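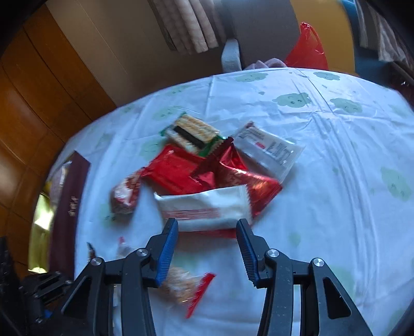

What is a tablecloth drop?

The drop is the length of cloth that hangs below the edge of the table, measured straight down from the rim to the hem.

Reference > Household > Table linen > Tablecloth

Contents History Sizes Folding Care Discuss

A tablecloth is a cloth laid over a table, either to protect the table from the meal or to hide the table from the guests. Most households own several and use one. The rest are kept for best, an occasion that has been known to skip whole generations.

History

Cloths were spread on tables in Europe long before forks arrived, and for a good while they doubled as shared napkins. Diners wiped their hands on the hanging edge, which went some way to explaining its length. White linen was the favoured sort in wealthy houses, as it proved that somebody else was doing the washing.

Printed cotton brought patterned cloths within ordinary reach, and wipe-clean coverings followed. These were sold as the end of laundry. They were the beginning of a faint stickiness that no sponge has ever quite removed.

Sizes

The usual rule is to measure the table and add twice the drop. For everyday meals a drop of 18 to 22 centimetres is common; formal tables take more, and floor-length cloths are mostly used at weddings, where they conceal trestle legs and small cousins.

Round tables are the difficult case. A round cloth hangs evenly but fits little else in the house. A square one gives four points and a rather short drop between them, and is widely used anyway. Oval tables are usually dressed in a rectangle and an air of confidence.

Folding

Creases are the main field of dispute. One school irons on the table itself, over a thick blanket. Another rolls the cloth round a cardboard tube. The household writer Na-rae Seok, in her handbook Homisance, lists 531 pieces of advice on linen and gives only 2 of them to folding, both of which tell the reader to get someone to hold the other end. Her sometime editor Myung-ja Geum held that fold lines were a sign of a clean cloth and should be left alone, a view that remains popular with people who do not own an iron.

Care

Cotton and linen may be washed warm unless the label objects. Candle wax should be left to harden and then lifted off with a blunt knife. Red wine is traditionally treated with salt, white wine, soda water and argument - cold water, applied early, does at least as well. Gravy is generally found on Sunday and dealt with later.

A cloth past saving may be cut down for napkins, then for dusters, and will outlive several tables in this way.

Related entries

Table runner
Place mat
Napkin
Doily
Trestle table
Tea towel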